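Subject: Re: [okeke-lets] Duvets: is anyone else freezing?

> I gave up on the winter duvet in April and have regretted it every
> night since. Blankets slide off, the other half steals them, and the
> Nutico one I bought sheds like a spaniel. Is there a sane way to make
> a bed between seasons, or do people simply suffer?

People simply suffer, in my experience, but there are degrees of it. I have slept under blankets for 14 years, five of them in a flat where the boiler was mostly decorative, so here is what I do. Ignore any of it you like.

1. Buy the blanket too big. Shops sell a "double" blanket on the understanding that a double bed has no sides. Go up a size and argue about it less at three in the morning.

2. Don't tuck it in all the way round. Tuck the foot and leave the rest. Mine spends its days in a heap on the bed and I have made my peace with that. Blue on beige, which I am told is a colour scheme. 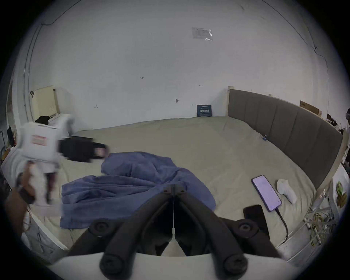

3. Wash the shedder on its own, cool, with nothing you are fond of. Two goes usually does it. If the Nutico is still moulting after that, send it back. They were quite decent about mine, after a pause.

4. Put a flat sheet between you and it. Old-fashioned, I know, but it stops the itching and you wash the sheet every week and the blanket when you remember.

As for the other half – two single blankets. We held out against this for years on grounds of romance and now sleep like the dead.

I can't speak for the Cleltato weighted thing that was praised on here last month. I carried one up the stairs for a neighbour and that was enough.

Does anyone still have the big airer from the swap, by the way? I'd like a turn with it before the weather goes.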